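浅色底面上的小钉子

工字钉的丢失、寻找与收纳

Tatham的裁样间在底层,地面铺白色瓷砖,长桌靠北墙,桌上常年垫着白纸。房间的主要工作是把纸样钉到软木板上,核对、修改、拆下,再钉到下一块板上。工字钉由此成为这里用量最大的耗材,也是最容易离开原位的一种。Sorcha Mulligan管理裁样间,八月里她做了一次清点:一块全幅纸样从上板到下板,共使用203枚工字钉,拆板后回到盒里的比出去时少2枚。少掉的那两枚后来都在地上,一枚靠近桌腿,一枚贴着踢脚线。

两枚的损失折算成钱可以忽略。裁样间在意的是另外两件事:钉尖会扎穿软底鞋,也会在拖动椅子时划伤砖面的釉层。一枚掉落的钉子只要没有找到,这块地面就不能按正常状态使用。本文讨论的是这类小件在浅色平面上的行为,包括怎样落下、停在哪里、怎样看见它、怎样拾起它,以及最后放到什么地方去。

先说构造。工字钉由钉帽和钉针两部分组成。钉帽多为注塑件,两端粗、中间细,侧面看像一个压扁的线轴。钉针是钢制的,尾段在注塑时埋入钉帽,外露部分磨尖。平头图钉的帽子是一片薄薄的圆形金属,落地后常常平躺,针尖朝上,是地面上最危险的姿态。工字钉的帽子有一定高度,重心偏向帽的一侧,落地后通常侧倒,以帽缘和针尖两处着地,针身与地面形成一个小夹角。偶尔也有帽顶着地、针尖竖直向上的,硬地面上这种情况少,地毯上多。

侧倒的工字钉还有一个特点:它不走直线。帽缘是圆的,针尖是一个固定的支点,受到轻推时钉子以针尖为圆心画弧,转过一段便停住。人用手指去拨,感觉它总是往旁边躲,道理就在这里。它在光滑瓷砖上滑动的阻力很小,在纸上则大得多,针尖容易咬进纤维。同一枚钉子,在两种底面上需要两种拿法。

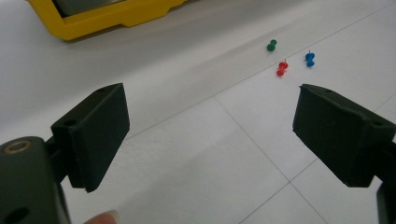

瓷砖地面

釉面砖硬而平,摩擦系数低,回弹明显。从桌面高度落下的工字钉在砖上一般弹起两到三次,头一次弹跳的方向基本由着地姿态决定,很难预判。帽缘先着地的弹得高,针先着地的弹得低而远。塑料帽敲在砖上的声音短促清脆,方向感很强,有经验的操作者听到声音后会停下手里的动作,先记住方位再低头。裁样间的规矩是听到掉落声以后双脚不动,等位置确认了再迈步。

砖缝是第二个变量。勾缝剂表面低于砖面,粗糙度高,滚动中的小件遇到砖缝会减速,有一部分就停在缝里。钉针的粗细小于多数砖缝的宽度,可以顺着缝躺进去,帽子则架在缝的边缘。从站立的高度往下看,这样一枚钉子只露出半个帽子,很容易同缝里的污渍混淆。清扫时扫帚毛从缝上掠过,不一定能把它带出来。

钉帽的颜色对寻找的影响比尺寸更大。透明帽在白砖上几乎没有轮廓,白色帽次之,红、蓝、黑三色都容易辨认。Mulligan在接手裁样间的第二个月停掉了透明帽和白色帽,只保留深色。供应商寄来的混色盒需要先挑拣一遍,浅色的退到走廊的公告栏去用,那里的地面是深灰色橡胶卷材,浅色帽反而醒目。

地面的洁净程度同样影响判断。白砖上的线头、纸屑和橡皮末都会形成小的暗点,数量一多,眼睛就不再对单个暗点作出反应。裁样间每天开工前用平板拖把干拖一次,拆板之前再拖一次。后一次拖地看起来多余,实际作用是把背景清零:拖过之后地面上出现的任何一个点,都可以认定是拆板过程中落下的东西。

光线的角度

寻找小件时,多数人的反应是把灯开得更亮。均匀的顶光提高了整体照度,同时也把阴影冲淡了。小钉子在浅色底面上的可见性由两部分构成,一部分是自身颜色与底面的反差,另一部分是它投下的阴影。帽子颜色浅的时候,阴影是仅剩的线索,顶光越均匀,线索越弱。

有效的做法是关掉一部分顶灯,把手电贴近地面,让光束几乎与砖面平行地扫过去。此时每一个凸起物后面都拖着一条比自身长得多的影子,钉针会反出一道细亮线,人站着就能看到。扫的时候手电位置不动,只转动角度,分扇区推进,比拿着手电来回走要快。砖面釉层有镜面反射,光源最好在观察者的侧面,正对着眼睛会看到一片白。

裁样间有一扇朝西的高窗。下午四点以后阳光斜着进来,落在靠门的一侧,平时看不到的灰尘颗粒都显出来。Mulligan把整理地面的时间排在这一段,冬季日落早,改用手电代替。她的记录本上有一栏专门写找到钉子的地点,按桌腿、踢脚线、椅下、走道分类,半年下来,踢脚线一栏的数字最大。踢脚线与地砖之间有一条收口,弹出去的钉子到了墙边失去能量,就留在那里。

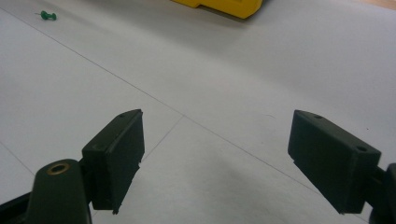
垫纸的用处在于给桌面一个统一的底色,并且可以随时更换。裁样间用的是卷筒白纸,抽出一段铺平,四角用扁平的压块压住,两端不下垂。纸面灰白,反光弱,深色的块体放在上面边界清楚,贴近纸的那一侧只有一层很淡的影子,所以在这样的底面上判断一件东西是否贴平,不能单靠影子,要把视线放低,从侧面看底边与纸之间有没有透光。工字钉在纸上也是这样,侧倒的钉子和针尖已经扎进纸里的钉子,从正上方看差别很小,从侧面看一目了然。

纸的克重需要选择。太薄的纸会随着手掌的移动起皱,皱褶本身就投影,和小件的影子混在一起。太厚的纸有卷曲记忆,抽出来以后两头翘,需要反卷一次再铺。裁样间试过描图纸,半透明,下面桌面的木纹透上来,干扰太大,只用了一周。后来固定为无涂布的白纸,表面略有粗糙,钉子落上去不弹,停在原地,最多转半圈。铅笔也能直接在上面画线,拆下来的钉子就按画好的格子分堆。

纸面的另一个好处是可以整张提起来。桌上的钉子散开以后,把纸的两条长边向中间合拢,钉子自行滑到折线处,对准盒口倒进去即可。操作时两手的速度要一致,一快一慢,钉子会从低的一侧滑出去,落到地上,又回到前面讨论过的问题。纸面上如果有扎进去的钉子,合拢之前先逐枚提松,否则提纸的时候它们留在原处,针尖从纸背穿出来,正对着手掌。

拾取的手法

徒手拾取工字钉,接触的部位应当是钉帽的腰部,也就是中间细的那一段。拇指和食指从两侧夹入,指腹贴着腰,帽的上下两缘自然卡住手指,钉子不会转动。侧倒的钉子腰部离地有一点间隙,指尖可以伸到下面。从针的方向去捏是常见的错误,针身光滑,夹紧后钉帽的重量会让它下垂,指腹随即碰到针尖。

瓷砖上的钉子爱转,夹取之前要先让它停稳。用食指轻压帽缘,把它压向砖面,针尖略微翘起,再用拇指从另一侧靠过去。两指同时向中间移动也可以,关键在于两侧的接触要同时发生。哪一侧先碰到,钉子就朝另一侧转开。戴薄手套时指尖的触感下降,容易提前用力,失败的次数会增加。裁样间不要求戴手套拾钉,只在倒空废料盒的时候戴厚的皮手套。

镊子适合处理砖缝里的钉子。尖头镊可以伸进缝中夹住针身,平头镊夹帽缘更稳。镊口内侧有齿纹的,夹塑料帽不打滑,也会在帽上留下压痕,对使用没有影响。长度上,短镊子需要蹲得很低,手背几乎贴地;长柄的镊子力臂长,夹持力难以控制,钉子有时会被弹出去。Mulligan常用的是一把中等长度的平头弯镊,弯头让手背抬离地面,也不遮挡视线。

磁吸是效率最高的一种,前提是钉针为可吸附的钢。裁样间有一根Sheehan磁棒,手柄可伸缩,端部外面套一层塑料帽,抽拉手柄可以让磁体退后,吸住的钉子随即脱落。贴地扫过时保持低的离地高度,推进的速度宜慢。磁棒会把钉子从侧倒拉成直立,针朝上吸在端面,收回来的时候端面就是一簇朝外的针尖,不能顺手插进围裙口袋。脱落的动作必须对着盒子完成。

需要说明的是,黄铜平头图钉和部分不锈钢钉不受磁棒影响。裁样间的公告栏上曾混用过一批黄铜钉,掉到地上之后磁棒扫过几遍都没有反应,最后是用手电找到的。从那以后进货单上多了一行,要求注明针材,收货时每盒抽一枚用磁棒试过再入柜。

软木板一侧

减少掉落,要从板上入手。软木板对钉针的夹持力来自颗粒的弹性回复,新板的颗粒密实,钉子进去以后需要用力才拔得出。反复使用的位置会形成空腔,钉针在里面松动,纸样的重量或者一阵气流就能把它带出来。裁样间用的是Winley的压制软木板,背面贴纤维板,竖直挂在墙上,下沿装一条浅槽。浅槽原来是放铅笔的,后来加了一层毛毡,掉下来的钉子多数落在槽里,毛毡消掉了弹跳。

钉针的入板角度也有讲究。垂直入板的钉子只靠摩擦力承重,针尖略微向下、钉帽略微上翘的钉子,纸样的重量会把它往板里压。倾斜的幅度不需要大,肉眼刚能看出来就足够。角度太大,针身一侧的纸孔会被拉长,纸样挂上几天以后边缘出现豁口,复核尺寸时产生误差。纸样角上的钉子先上,边上的后上,拆的时候次序相反,最后留两个上角,一只手托住纸,另一只手取钉。

拆板是掉落最集中的环节。习惯上人会一手拔钉,一手攥着已经拔下来的几枚,攥到第五六枚的时候手里就不稳了。裁样间的做法是在手腕上戴一个针插,拔下一枚插一枚,插满了再去盒边集中卸掉。缝纫用的针插填料松,承不住工字钉的重量,需要换成填得很实的一种。也有人在围裙胸前别一块软木片,效果相同,缺点是弯腰时针帽会碰到桌沿。

板面的旧空腔不必整块更换。把软木屑与白胶调成糊,填进去刮平,干透以后打磨,夹持力可以恢复大半。填补过的位置颜色略深,钉纸样时尽量避开,留给便条之类的轻物。Winley板允许上下翻转悬挂,使用集中在上半部的板子,翻过来等于得到一块新的。翻转前要拆掉浅槽,槽底积下来的东西倒在白纸上清点一遍,裁样间上一次翻板,从毛毡下面找出来的除了钉子还有两根断掉的划粉和一枚纽扣。 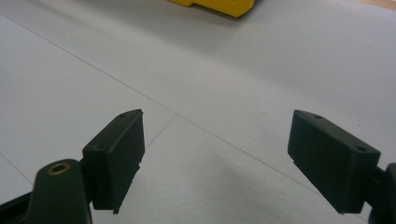 哑光浅色工作面,远端较近端明亮。

桌面分区

整理工作在桌上完成。桌面划为三个区:左边放待检的钉子,中间检查,右边放合格的。分区线用铅笔画在纸上,换纸时重画。检查的内容只有针是否弯曲、针尖是否起钩、帽与针之间是否松动。弯针在桌上滚一下就能看出来,直针滚动时帽缘的轨迹是平滑的弧线,弯针会跳。针尖起钩要靠手感,把针尖在纸面上轻轻拖过,起钩的会带起纤维。帽松的捏住针转动钉帽,有相对转动就报废。

每批检查30枚,这是Mulligan定下的批量。再多的话,待检区的钉子互相勾挂,取一枚会带出另一枚;再少,倒盒和归拢的时间占比过高。三十枚摊开以后,相邻两枚之间留有手指能够伸入的间隙,拿取时不会碰到旁边的针尖。她的说法是,这个数字以摊得开、看得完为准,换一张大桌子可以另定。

桌面的亮度不均匀是需要考虑的条件。靠窗的一端亮,靠人的一端暗,人的上身还会再挡掉一部分光。检查针尖这样的细节应当放在亮的一端做,归拢和倒盒放在暗的一端没有妨碍。裁样间的桌子原先按从左到右排工序,后来把检查区向前推了一段,推到手臂自然伸展时指尖能到的位置,光线改善了,操作者也不再弓着背。加装台灯的方案试过,灯座占地方,灯臂的影子正好落在检查区,没有保留。

桌面材料本身以哑光为宜。亮光面板会映出顶灯的灯管,小件落在反光带里就看不见。如果桌面已经是亮光的,铺纸是代价最低的改法。也有人铺切割垫,绿色的垫子对白色纸样反差好,对深色的钉子反差差,而且垫面有弹性,钉子受压容易扎进去,时间久了表面全是细孔,孔里藏灰,擦不干净。

盒子

合格的钉子进盒。裁样间先后用过三种容器。第一种是钉子自带的塑料翻盖盒,盖子的卡扣浅,横放进抽屉时稍受碰撞就开,一盒全撒。第二种是带旋盖的玻璃罐,密封可靠,取用不便,手伸不进去,只能倒,倒出来的数量又难以控制。第三种是目前在用的Eveo浅盘,圆角底,盘底略呈碗形,钉子向中心聚拢,从任何一侧都能用两指夹出来。

浅盘的高度是一个取舍。盘壁低,手指进出方便,放在桌边被袖子带翻的概率也高。Eveo浅盘的底部有一圈软胶,能抵消一部分横向的力,对于从上方压到盘沿造成的倾翻则没有作用。裁样间在桌面靠里的位置钻了两个浅圆坑,把浅盘坐进去,盘沿只高出桌面一点。钻坑以后再没有出现过整盘打翻。铺纸时在对应位置剪开十字口,把纸角折到盘子下面,纸面和盘沿之间没有缝。

报废的钉子不能直接丢进垃圾袋。针尖会刺破袋子,收垃圾的人从袋外看不出来。裁样间的废钉放在一个厚壁的硬质罐里,罐盖上开一道窄口,只进不出。罐子装到三分之二就封口,外面写明内容,随金属废料一起送走。断掉的帽子没有针,按塑料处理,扔之前要确认里面没有残留的针尾。

收工时的检查次序是固定的。先看板,所有不用的钉子已经取下;再看浅槽,用手电照一遍;再看桌面,掀起纸的四边,纸下也要看;最后看地面,从门口开始向里推进,踢脚线放在最后。四处看完,把浅盘里的钉子与出库数对一遍,差额记在本子上。有差额的那天,门口的牌子翻到红色一面,清洁人员看到以后不脱鞋、不用吸尘器,等第二天上午找到了再翻回来。吸尘器的软管里一旦进了工字钉,会横在弯头处挂住线头,疏通一次要拆下整根管子。

Mulligan的本子上,八月那次少掉的两枚记在最后一页。桌腿旁的那枚帽子完好,针弯了,进了废钉罐。踢脚线边上的那枚检查合格,当天下午又钉回了板上,位置是左上角。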